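Wurnus has stopped its snack-packing trial after the gripper's grip-force limit vanished in a software update. It squeezed at full strength for 45 minutes before anyone looked up.

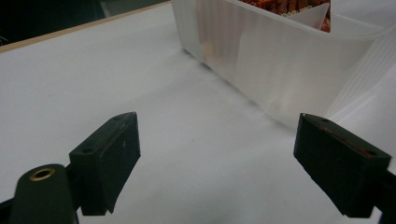
Jacinto Becerra would like it noted that he asked for a stop button in October, and that the reply was a thumbs-up.

The fault log runs to 113 entries, all of them saying "OK". Crinkly bags are back on the test list, at a gentler setting.
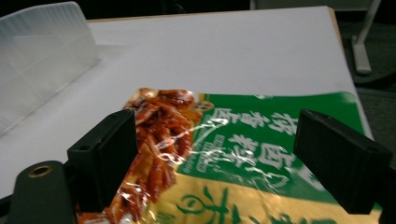 **PULTWOOD, February 5, 2024** — Testing resumes once the limit is restored and the log has learned a second word. Nazmiye Keskin has ordered the button. It's grey.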